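Budgeting for the second arm (and everything that comes with it)

I promised a money post back in March, and a few of you have been kind enough to keep asking, so I've finally sat down with the folder of receipts, a pot of tea and my rather messy spreadsheet. If you're new to this blog, I run a small packing business with my cousin Viorica Zupan. We send out tea samplers and little spice boxes, and for the past year or so we've been slowly teaching a robot arm to do the carton work, meaning picking up the folded cartons, opening them and getting the flaps to behave.

We have one arm now. We want a second one, and the second one has turned out to be much harder to plan for than the first! The first was a leap of faith with a savings account attached. For the second we know what can go wrong, so every line on the spreadsheet comes with an argument.

Let me start with the gripper fingers, because that's where I got it most wrong last time. I had put nothing down for spares. Not a penny. I had in my head that fingers were part of the arm, the way wheels are part of a car, and of course wheels have tires and tires wear out. We get ours from a small supplier called Prilter, at $76 a pair, and I now treat them the same way I treat packing tape – a thing you buy again and again and don't get sentimental over. The new budget has four pairs a year for each arm. Viorica thinks three would do. We've left it at four.

Then there's the wrist camera. We went back and forth on this for weeks. Dokura makes a nice one that bolts straight on, and Calel makes a cheaper one that needs a bracket and a bit of patience. The Dokura is $464 and the Calel comes in well under that, but once I'd added the bracket, the longer cable and the afternoon I'd spend swearing at both, the gap had shrunk to something I could live with. So it's the Dokura. I like having the camera right down by the fingers, since flattened cartons are such awkward things to pick up, with all those thin edges lying nearly flush with one another.

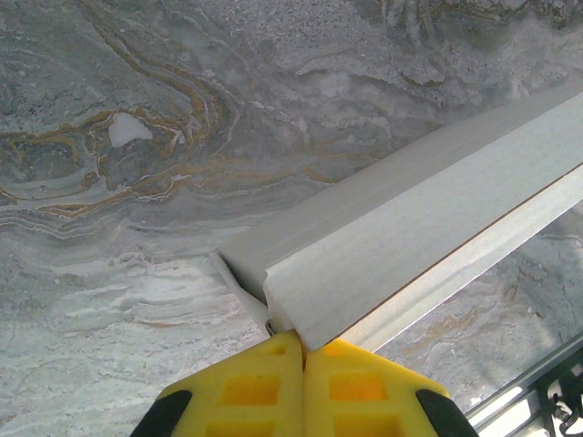

Cartons deserve a line of their own, and I mean practice cartons, the ones that never see a customer. I used to pull them out of our normal stock and tell myself it didn't matter. Well, it did, and we ran short before the holidays and I had to drive over and beg for a half bundle. These days we order an extra bundle from Tlapale along with the regular shipment, for $90, and it lives on its own shelf with a strip of red tape across the front. When a carton gets too floppy from being handled it goes in the recycling and we don't discuss it.

The work surface is where we're saving money. A reader wrote in to ask if we'd be getting a proper plain bench for the new arm, and I did look at some lovely ones, but I can't make myself spend that much on something to put boxes on. I'd sooner put it toward the arm itself and a better emergency stop, which I will not be talked out of.

Adding up the extras (the fingers, the camera, the practice cartons, cables, clamps, the stop button and a small cushion for whatever I've forgotten), I get to $1,214 for the first year, on top of the arm. That's more than I'd hoped. It's also a good deal less than the number I came up with at two in the morning last month, when I'd somehow counted the cables twice and convinced myself we would have to sell the van.

As for the arm, we're leaning toward the same model we already have. The newer one has a longer reach and I'll admit I've watched the demo more times than is healthy, but sharing spares between two matching arms makes the sums so much easier, and Viorica already knows the first one's moods. If any of you have run two different arms side by side and been happy with it, please do write and tell me, as we aren't ordering until the van insurance is paid and there's still time to change my mind.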